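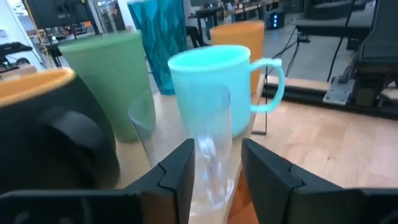
Getting Clear Cups into the Planning Scene with Humura
Posted by Joar Vik, 2/19/21

This tutorial covers one job: making the motion planner treat a transparent mug as a solid object. It assumes you already have Humura running with two arms, a wrist camera on each and at least one fixed camera. If you have not calibrated yet, do that first and come back.

The trouble with clear plastic and glass is well known. A depth sensor looks through the wall and reports the table or the next cup behind it. The planner then sees free space and sends a finger straight through the rim. Opaque cups do not have this problem, so most of the default settings were chosen with them in mind.

What you need

Humura 0.9 or later
The Kragh planner plugin
A working hand-eye calibration for both wrist cameras
The extrinsics of your fixed cameras in the same base frame
A segmentation model that has seen transparent objects

Step 1: Check the frames

Start the viewer and turn on the table plane and both gripper frames. Move each arm to a pose where its wrist camera can see the same corner of the table. The two projected corners should land on top of each other. If they are off by more than a few millimeters, stop and recalibrate. Everything after this step depends on it, and a bad transform looks a lot like a bad mask.

humura view --frames base,table,left_tool,right_tool

Step 2: Turn off depth for the clear class

By default Humura takes the depth inside each mask and fits a cylinder to it. For the clear class we want it to ignore that depth completely. Open scene.yaml and set:

classes:
 cup_opaque:
 shape_source: depth
 cup_clear:
 shape_source: silhouette
 min_views: 3

The silhouette source carves a shape from the outlines in several views. It only needs RGB. Two views will run, but the shape comes out long in the direction you did not look from. Three is the lowest number I would use on a real table.

Step 3: Pick the views

Crowding matters more than lighting in my experience. When cups stand close together, a low view gives you an outline with another cup's color showing through it, and the model will often merge the two. A steeper view helps. Set the wrist camera standoff to 150 mm above the tallest cup and tilt it down.

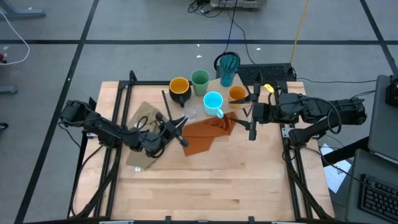
Both arms over the table, with the cups grouped toward the rear.

Add the fixed cameras to the view list as well. They cost nothing in arm motion and they stay put, so their masks can be averaged over time. I use 20 frames from each fixed camera and a single frame from each wrist pose:

views:
 fixed:
 frames: 20
 combine: median
 wrist:
 poses: [left_scan_a, right_scan_a]
 frames: 1

Keep the scan poses of the two arms apart. Kragh will plan them one after the other if you set scan_mode to sequential. That is slower, but it keeps one gripper out of the other camera's view, and a black finger in front of a clear rim will eat a good part of the mask.

Step 4: Separate the cloth from the table

Cloths are easy to forget. They are soft, so people leave them out of the scene, and then the table plane fit goes wrong because a fold gets counted as tabletop. The fitted plane tilts slightly and every silhouette model standing on it tilts too. Put cloth in its own class, mark it as excluded from the plane fit, and give it a low collision height:

 cloth:
 shape_source: heightmap
 exclude_from_plane: true
 collision: soft

With collision set to soft, the planner may pass a fingertip through the top of a fold but will not drive the gripper body into it. If your task is to pick up the cloth, switch it to none for that arm only 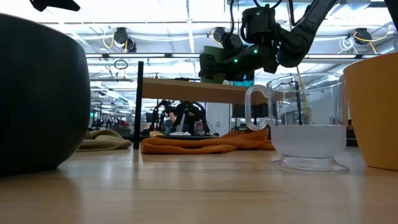
and leave it at soft for the other one. Kragh reads the setting per arm, so there is no need to write two scene files. The same goes for cups you intend to grasp. Name the target in the request and its collision shape is dropped for the fingers, while the palm and wrist still avoid it.

Liquid needs a mention. A clear mug with something cloudy in it gives you two surfaces in one object: a part the depth sensor can see and a part it cannot. Humura may label the lower part as opaque and the upper part as clear, and you end up with a short solid cup with a ghost cup on top. Set merge_stacked to true. Objects that share a vertical axis are then joined and take the safer of the two shapes. A stick or spoon standing in the mug should be added as a thin attached object. Otherwise the planner will try to come down from directly above.

Step 5: Pad the result

A carved silhouette is never tight around the handle. Looped handles tend to come out filled in, which is fine for avoiding them and useless for hooking them. For avoidance, add 6 mm of padding to cup_clear and leave the opaque cups at the default. More padding than that and the fingers cannot fit between neighboring cups, so planning fails with no obvious reason given in the log.

Step 6: Dry run

Run the plan in preview before enabling the motors:

humura plan --scene scene.yaml --target cup_clear_0 --preview

Look at the approach from the side. The fingertips should open before they pass the rim height. If they open late, raise pregrasp_distance. Then run at low speed with a hand near the stop button.

What we measured

At Bonurside we replayed 454 recorded scans through the old and new settings. With depth only, the clear cup was missing or badly short in 72 of them. I have not finished sorting the failures that remain under the silhouette settings. Most of the ones I have opened come from views where a gripper covered the rim.

Known problems

Faceted or ribbed tumblers sit somewhere between the two classes. They return some depth, but it is noisy. Treat them as clear for now. Cups held upside down in a gripper are not in the scene at all once they are lifted; you have to attach them to the tool yourself with humura attach, or the other arm will not know about them. Leif Zoëga has a patch for this that should land in the next release.

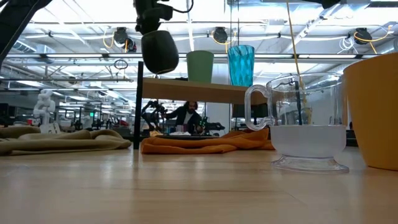

Védís Lauritsen: The median over the fixed cameras gave me trouble when an arm was parked in the same place for all 20 frames. The gripper became part of the mask. I now run the robot self-filter before the median and it clears up. Also, does merge_stacked join a cup with the shelf it stands on if the shelf has no class?

Joar Vik: It can, yes. Give the shelf its own box in the static scene and it will be left out of the merge. I will add the self-filter order to Step 3.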